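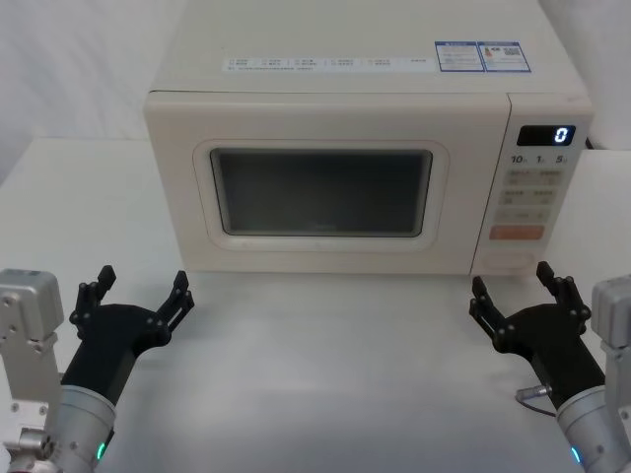
Nightly backups stopping at the same point, anyone else?

Posted in: Backup and Restore
28/08/2024

tinribs
Hi all, hoping someone can save my sanity. I look after the computers for a small lettings office (two desktops, one little server, nothing fancy) and we've been using Flullo for online backup since December. It was fine until I moved the accounts database to the new disk. Now the nightly job starts, chugs along for 40 minutes, then stops with "session closed by remote". No error code, nothing in the log except that line. If I kick it off by hand at lunchtime it finishes!

I've reinstalled the client and made a fresh backup set. Same thing. Any ideas before I ring support and sit in the queue?

marrowfat
Is the database still open when the job runs? I had something very similar and it was the accounts program keeping a lock on its files overnight. I stop the service first with a tiny script, let the backup go, then start it again. Been good as gold.

Kettle_On
I'd leave Flullo altogether, sorry. We moved to Nuchit last year and I've not looked at a log since. Restores are quicker too, I pulled back 30 GB over a lunch break and still had time for my soup.
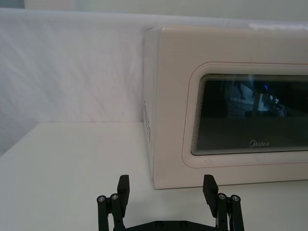 Side view, left-hand vents

marrowfat
Not looking at a log isn't much of a selling point, Kettle! How would you know if it had stopped?

Kettle_On
It emails me. Green tick, every morning.

marrowfat
A green tick means the job ran. I had green ticks for months on my old setup and when I tried a restore the database wouldn't open, because it had been copied halfway through a write. Do a test restore, that's all I'm saying.

Kettle_On
Fair enough, but I have done one. Two, if you count the time I deleted the wrong folder.

tinribs
Thanks both. I'd rather not switch, we've paid up for the year and the boss would have kittens. marrowfat, the service does stay running overnight, but it did on the old disk as well and that never bothered it?

ohm_sweet_ohm
Check your router before you touch anything else. My Trandetti box had a scheduled restart buried in the settings and it dropped every long upload at the same time each night. If your job always dies at the same clock time it's probably that and the disk is a red herring.

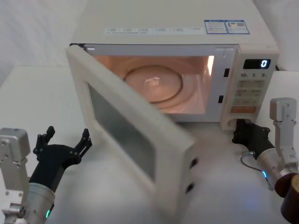

And if it dies after the same length of time whatever hour you start it, then I'd look at the timeout in the client. Mine was set to 30 minutes out of the box and I put it up to 6 hours.

tinribs
Ooh. It starts at 2 and dies at 2.40 every single night. I'll have a dig in the router this evening (it's a Dakov, the menus are horrible).

marrowfat
Start one an hour earlier tonight and see which way it goes. I still think you want that service stopped though, router or no router.

tinribs
Right, update. Ran it at 1 and it went straight through, all done by 2.25. Found the restart under "line care", of all places, and I've moved it to teatime on the day we're shut. Going to set up the service script as well, marrowfat, you've put the wind up me. Do you stop it from the backup client or from the task scheduler?

marrowfat
Task scheduler. The client has a box for it but mine ignored it half the time. I'll paste the script in when I'm back at my desk.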